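别急着嫌示范数据太慢

2026-10-02

这两年聊机器人,大家开口就问模型多大、用了多少卡,很少有人问一句:那些示范是谁做的,做得怎么样?我在 Uvuvon 跟着采集组待了一阵子,越待越觉得,这门手艺值得多说几句好话。

我们在 Grakulstead 的那间屋子里,一个班下来能留下 100 条合格的示范,就算很顺的一天了。有朋友听了直摇头,说仿真里一晚上能跑出多少来呀!这话我不反对,仿真我也喜欢,可桌面上的反光、剪刀躺着的角度、塑料筐那道斜斜的边,还是得让机械臂自己去碰一碰,模型才肯老老实实地学。

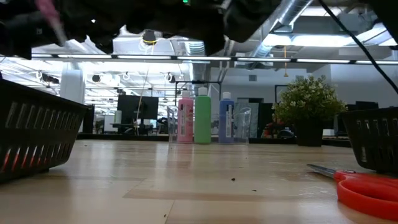 桌面近景:三只塑料瓶、一盆仿真绿植,右边是红柄剪刀。

我最想替它说话的,是“不整齐”。Mindgate 那套旧流程要求每一条都从同样的摆位开始,看着舒服,训练曲线也漂亮,可东西挪开一个巴掌远,策略就懵了。后来我们改用 Oyelaran 的任务表,27 种摆法轮着来,操作员起初抱怨不少(我也抱怨过,毕竟每回都要重新摆),慢慢地倒摆出乐趣来了,还会互相打听对方今天摆了什么刁钻的样子。
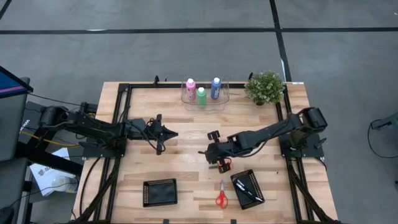

双臂任务的示范,我主张宁可少一点,也要让人做得从容。两只手怎么分工,人平时根本不去想,一旦要通过机械臂来做,每个犹豫都会被记下来,再原封不动教给模型。就说两只筐吧,一只空着,一只里头放着笔,剪刀搁在两筐之间,那么该由哪边的夹爪去拿剪刀?换个操作员,答案可能就换了。我不觉得非得统一成一种,只要做的人心里有数、动作干净,两种都留着挺好。最怕的是赶数量,赶到后来,手比脑子先动。

所以下回再有人拿条数来比高低,我大概还是会多嘴问一句:里面有几条,你愿意坐下来从头看到尾?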